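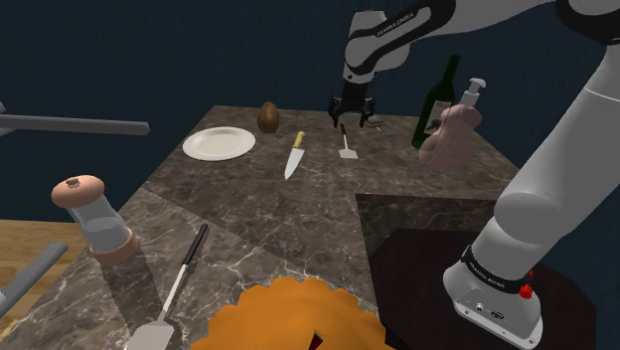

A plate, an egg (or something egg-shaped) and a lot of brown marble.

Eggs for dinner, again

I have been eating eggs for dinner since February and I'm finally ready to write about it. Not every night, before my sister calls me. But a lot of nights! Wednesday for sure, because Wednesday is when I get home at 8 and the thought of chopping an onion makes me want to lie down on the kitchen floor with my coat on.

It started because of my neighbor Halima. Halima Onuoha lives across the landing and she has the kind of fridge where you open it and there's half a lemon, some mustard and a carton of eggs, and yet she eats better than I do. I went over to return her drill and she was making eggs in tomato sauce straight out of the pan, with a heel of bread, standing up. She gave me the other fork. I went home and threw out a bag of salad that had turned into soup and thought, okay, something has to change.

So, the tomato one first, since that's the one I make the most. You need a can of tomatoes, a fat clove of garlic, more olive oil than feels polite, and chili flakes if you have them. Garlic in the oil, low heat, don't wander off. Tomatoes in, salt, a pinch of sugar if they taste tinny. Let it bubble until you can drag a spoon through and the gap stays open for a second. Then make little dents and crack the eggs in. Lid on. I do 4 minutes and then start checking, and I like the whites set and the yolks still loose enough to make a mess of the plate. My lid doesn't fit the pan, so I use a baking sheet, which works fine but is very loud when you drop it.

I've tried adding things. Feta, yes, always. Spinach, yes, if you squeeze it. Leftover roasted peppers, oh yes. Canned corn was a mistake and I won't be discussing it further.

The second one is what my friend Bello calls "sad rice" and I call dinner. Hot rice, fried egg with really crispy edges, soy sauce, something pickled. The crispy edges are the whole deal. You want the oil hotter than you think, and you want to tip the pan and spoon the oil over the whites so they puff up and go lacy. It'll spit. I wear an apron for this and also, once, sunglasses. Bello Akande, for the record, has eaten three bowls of sad rice at my table and asked for the name of the pickles, so he can call it what he wants. (They're just cucumbers in rice vinegar with sugar and salt. I make a jar on Sunday night and it never makes it to the weekend.)

Then there's the omelet, and I have feelings about the omelet. For years I believed I couldn't make one. Mine came out brown and folded like a wallet. Henrique at work told me to stop using a big pan, and I'm embarrassed by how much that fixed! I had been making a 2 egg omelet in a pan meant for a whole chicken. It was basically a crepe. So I bought a small nonstick one, a Holst, on sale, and it's been the best money I've spent on the kitchen in ages. Butter in, wait for the foam to go quiet, eggs in, stir like you're scrambling them, then stop stirring while they still look too wet. Cheese down the middle. Roll it out onto the plate and try to look casual about it.

I still get a brown one now and then. It tastes good anyway.

A few people asked me after my last post (the one about the freezer, thank you for all the comments, I'm still getting through them) whether eggs for dinner fills me up. It does if there's bread. I think bread is really the question people are asking. I've been getting a seeded loaf from Fita, the bakery by the bus stop, and slicing and freezing it the day I buy it, and then toasting straight from frozen. One slice with the tomato eggs, two with the omelet, and a corner of another one while I'm waiting around for the toaster.

I should say something about boiled eggs too. I used to start them in cold water and guess. Now I lower them into boiling water with a spoon, set a timer for 7 minutes for jammy ones, and put them in a bowl of cold water with ice when it goes off. Peel them under the tap. If they won't peel nicely, they're going to get mashed with mayo and a bit of that mustard and go on toast, and then who cares what they looked like. My grandmother mashed hers with butter and dill and served them in a teacup. I tried that last week while I was feeling a bit low and it was exactly the right thing. I ate it on the couch under a blanket with a show about people buying boats.

What else. Oh, the frittata! I go back and forth on the frittata. It's great for using up potatoes, and cold frittata in a lunchbox is one of life's better lunches, but it wants the oven and it wants patience and by the time I'm home I'm short on both. If you're a weekend cook then do make one. Austra, who comments here a lot and knows far more than me, swears by caraway seeds and a spoonful of sour cream in the mix. I've done the sour cream and it's lovely. I haven't bought the caraway yet because every time I'm in the store I come home with cumin. I now own so much cumin.

As for money, I kept my receipts for a month, mostly out of nosiness. I spent 59 dollars less on groceries than the month before, and that's with the good bread and a frankly silly amount of feta. Part of that is throwing less away. I was buying vegetables for the person I planned to be on Thursday, if that makes sense, and she never showed up.

Next I want to try a curried egg thing that Halima's cousin makes, where the eggs are boiled and then fried a little before they go in the sauce, so the outsides get sort of chewy and blistered. I've been promised the recipe. I've been promised it twice, in fact, so Halima, if you're reading this, I still have your big casserole dish and I'm prepared to hold on to it.

Tell me your lazy egg dinners in the comments. I'm especially after anything that uses up half a can of coconut milk, as there's one in my fridge right now and I'd like to get to it before the weekend. And if anyone knows how to get turmeric out of a wooden spoon, or whether I just own a yellow spoon now, let me know that too.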